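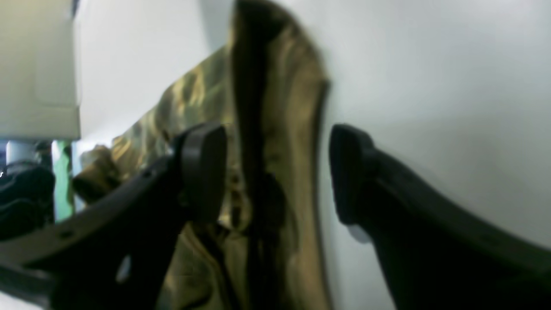
Página 9 de 22

Foro de ayuda > Robótica en casa y en el taller > Enseñar por demostración

Pinza que agarra bien la tela cuando teleopero y fatal cuando lo hace sola

Publicado por Elsa Nygård, 8 de junio de 2025

¡Hola a todos! Llevo semanas leyendo este hilo de hilos y al final me lanzo a preguntar porque estoy atascadísima. Estoy enseñando a un brazo a coger prendas arrugadas por teleoperación, con un mando maestro pequeñito (el Memon, el de la empuñadura azul, por si alguien lo tiene) y la cámara de muñeca con la que está hecha la foto, con la tela de camuflaje entre los dos dedos. Lo que quiero es que levante la prenda por un pliegue y la deje en una bandeja. Ya está, no pido que doble camisas ni que me planche nada.

Cuando lo llevo yo con la mano, fenomenal. Bajo abierto, busco una cresta de tela, cierro, subo. Cuando suelto la política entrenada, baja muy decidida, se para un dedo por encima de la tela (un dedo mío, no de la pinza) y cierra en el aire. O peor, cierra donde no hay pliegue, pellizca un pelín y al subir se le escurre todo. Y lo hace con una seguridad que me pone de los nervios.

Datos por si sirven: tengo grabadas 1.000 demostraciones, todas mías, en varias tardes. Uso dos cámaras, la de muñeca y una fija desde arriba. La tela la echo yo a mano antes de cada toma, así que sale arrugada de cualquier manera. El entrenamiento lo hago con Dirkden, configuración por defecto, lo único que toqué fue el tamaño de las imágenes porque mi tarjeta gráfica no da para más. La pérdida baja preciosa, parece un tobogán, y luego en el robot un desastre.

Mis dudas, así todas juntas y perdonad el tocho:

¿Grabo más o estoy grabando mal? Porque si me decís que grabe otras mil me da algo. ¿La tela de camuflaje es mala idea? La elegí porque era la que tenía a mano, pero ahora me pregunto si con tanta mancha marrón oscura el modelo confunde mancha con sombra. ¿Y los dedos negros, que ocupan media imagen, molestan o ayudan? He pensado recortar la parte de abajo, pero me da miedo cargarme algo.

Ah, y una cosa más: yo al teleoperar miro directamente la tela, no la pantalla. Lo digo porque lo leí de pasada en otra página y no sé si tiene importancia.

¡Gracias de antemano!

Uzma Arain
Respuesta marcada como útil

Hola, Elsa. Lo último que pones, lo que sueltas como de pasada, para mí es lo gordo. Si tú miras la tela con tus ojos estás usando información que el robot no tiene. Ves la profundidad, mueves la cabeza, te asomas por un lado... y él aprende solo de lo que hay en las dos cámaras. Me pasó igualito con unas bayetas. Haz esta prueba hoy mismo: pon una caja o un cartón entre tú y la mesa y teleopera mirando nada más que la pantalla, con las imágenes al tamaño reducido que usas para entrenar (esto es importante, al tamaño reducido, no a pantalla completa). Si tú no eres capaz de saber cuándo tocas la tela, el modelo lo tiene crudo.

Yo la primera vez fallé casi todo, qué vergüenza. Y se me cerraba en el aire, exactamente lo que cuentas tú.

Sobre lo de grabar más: no te pongas con otras mil, por favor. Yo antes miraría las que ya tienes. Abre unas cuantas al azar y fíjate en el momento del cierre. ¿Cierras siempre a la misma altura respecto al pliegue? ¿Te paras antes de cerrar? Porque si te quedas quieta un ratito pensando "a ver, a ver, ahora", y eso está en muchas demostraciones, la política aprende a quedarse quieta. En mi caso había unos parones larguísimos encima de la tela. Los recorté y mejoró bastante, y eso sin grabar nada nuevo.

Luego están las correcciones. Seguro que tus tomas son todas limpias, ¿a que sí? Bajas bien, coges bien, subes bien, y la que sale torcida la borras. Pues guarda alguna torcida, pero con el arreglo incluido: bajas mal, te das cuenta, abres, te recolocas y la coges. Si nunca ha visto cómo se sale de un mal agarre, en cuanto se desvía un poquito ya no sabe volver. Lo que mejor me ha funcionado es dejar correr la política, coger el mando justo cuando se va a equivocar y grabar desde ahí. Con el Memon se puede, hay que activar el modo compartido en los ajustes y acercar el mando a la postura del brazo antes de tomar el control. ¡Despacio, que pega un tirón!

El camuflaje no lo descartaría todavía. En tu foto hay un pliegue oscuro bastante profundo justo entre los dedos, más el borde clarito de la costura que baja por la derecha, y ahí detrás tienes la superficie blanca que recorta muy bien la silueta. Ahora, más abajo, donde la tela queda en sombra, con toques oliva y mostaza, yo misma no sabría decirte qué es pliegue y qué es dibujo. Prueba a meter en las grabaciones una tela lisa y compara. Si con la lisa acierta y con la otra no, ya sabes por dónde van los tiros.

Y los dedos NO los recortes. Le dicen a la política dónde está la pinza y cómo de abierta va, y además las puntas son justo lo que tiene que llevar hasta el pliegue. Yo quité esa parte una vez por ahorrar píxeles y me arrepentí.

Naststead_taller

a mi me paso y era la luz. grababa por la tarde con la ventana y probaba de noche con el flexo. pon siempre la misma luz y listo

también puede ser que los dedos resbalen, les pegas un trocito de goma y a correr

Guldale

Buenas. Un poco de acuerdo con todos y un poco no. Lo de la goma ayuda al escurrimiento, pero si cierra en el aire ya puedes ponerle velcro. Y si pones goma después de haber grabado sin ella, ojo, que cambia cómo se ven las puntas y cambia la altura a la que tocas. O la pones ya y grabas con ella, o la dejas para otro proyecto.

Yo miraría una cosa muy tonta que no ha salido: el desfase entre cámara y brazo. Si la imagen llega tarde respecto a las posiciones que guardas, en las demostraciones el cierre queda apuntado antes de que en la imagen se vean las puntas metidas en la tela. El modelo aprende eso, clavadito, y cierra antes de tiempo. Para comprobarlo graba una toma abriendo y cerrando la pinza a golpes secos, sin tela, y pon en paralelo el vídeo y la curva de apertura. Tienen que ir a la vez. Yo tenía un retraso bien hermoso por culpa de un concentrador USB donde iban enchufadas las dos cámaras, y estuve desde octubre echándole la culpa al entrenamiento. Mi carpeta tenía 3.979 tomas cuando lo encontré. Las pude salvar desplazando las marcas de tiempo con un script, menos mal, porque el retraso era constante. Si el tuyo baila, mal asunto.

Lo de la luz: tenerla siempre igual te arregla la prueba de hoy, pero en cuanto se nuble vuelves a estar igual. Prefiero grabar con luces distintas.

Elsa Nygård

¡Madre mía, gracias! He hecho lo del cartón, Uzma. Doce palabras: no veo nada y cierro en el aire como una campeona. Bueno, no las he contado, pero se entiende. En la cámara de arriba el propio brazo me tapa la tela justo al final, y con la imagen tan pequeña la de muñeca se me hace papilla. Voy a mover la fija hacia un lado y a volver a probar yo con el cartón antes de grabar nada.

Guldale, lo de los golpes secos lo hago mañana. Tengo las dos cámaras en el mismo concentrador, así que ya me estoy temiendo lo peor.

Una duda suelta, Uzma: al recortar los parones, ¿los quitas enteros o dejas un poquito?

Uzma Arain

Dejo un poquito, lo justo para que la pinza llegue parada al cierre. Si los quitas enteros te queda un salto raro en la velocidad. Y mira que el recorte se aplique igual a las dos cámaras, que a mí se me olvidó una y no veas la tarde que pasé.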